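# Chapter 5. Buying the Work: Kits, Leases and Robot Services

**Before you read**

- Skim the glossary for *duty cycle*, *end effector*, *acceptance test*.
- Have the Bundeo offer sheet handy (back of book). We come back to it a lot.
- Skip 5.4 if your course is software only.

Chapters up to now: how a robot moves, how it grips, how it fails. Now the money part. Somebody puts an offer on your desk and you have to say yes or no, usually by Monday. What do you look at first?

Most students look at the robot. Wrong place to start. Start with the job.

## 5.1 The job comes first

Our running case for this chapter is Ruggiero, a firm that rents out furnished offices. Small crew. Every turnover means rooms get reset: chairs back to desks, stools out of the walkway, floor clear for cleaning. Dull work, hard on the back, and the crew would rather be doing almost anything else.

Two offers came in. Bundeo sells a kit, meaning arms, grippers, a base and a software license, and you set it up yourself. Fotano sells a service. They bring the machine, they run it, you pay by the room. Same kind of task, very diffrent paper.

Furniture handling sounds easy next to welding or picking parts. It's not. Chairs roll. Seats tilt, backrests flex, and a caster goes its own way when you push from the side. Where the gripper takes hold matters more than how strong it is. Seat or backrest? One hand or two? Write these down for every item in the room before you read a single spec.

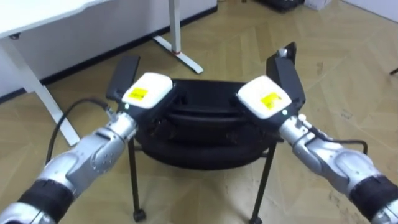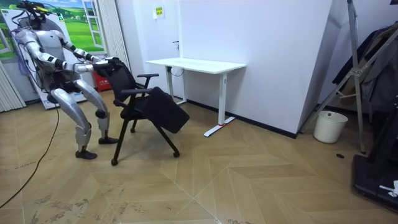

*Photos: Pullard Technical Library. Used with permission.*

Look at the two grips. On the stool, one gripper to each side of the seat. On the office chair, both hands on the top edge of the backrest. Very different holds, and a buyer should ask about each one seperately. A vendor who says "handles seating" has told you nothing yet. Which seating? Held where? On what floor?

Floor, by the way, goes in the job description too. Wood, carpet, thresholds, cables. So does everything the machine has to get past, desk feet being the usual trouble.

## 5.2 Reading the offer

Offers hide things in boring places. Go to the back pages first.

**Payload.** Given at what reach? A number for an arm held close to the body is not much use if your chair is out in front.

**Cycle time.** One chair, or one room? From a standing start, or with the machine already in position? Bundeo quotes per item. Fotano quotes per room. You can't compare them till you convert, and to convert you need your own item list from 5.1.

**Supervision.** Does a person have to stand there? Whole time, or just on call? This one line can sink the whole business case.

**Consumables and wear.** Finger pads, cables, batteries. Kit buyers pay for these. Service buyers usually don't, but check.

**Floor and furniture damage.** Who pays for a torn mesh back? If the offer doesn't say, assume you.

Ruggiero's first draft comparison left out supervision completely. Came out strongly for the kit. Put one worker's hours back in and the gap nearly closed. We do the full sums in 5.3.

## 5.3 What to work out first

Rough figures, enough to get going:

- Rooms reset per month: 50
- Furniture items across all sites: some 200
- Kit contract minimum: 2 years
- Service contract minimum: none, but a call-out fee applies

Keep these beside you. The worked comparison starts on the next page and uses every one of them. If you're doing this chapter in a group, split up: half take the Bundeo side, half take Fotano, and swap your sheets before anybody adds up a total.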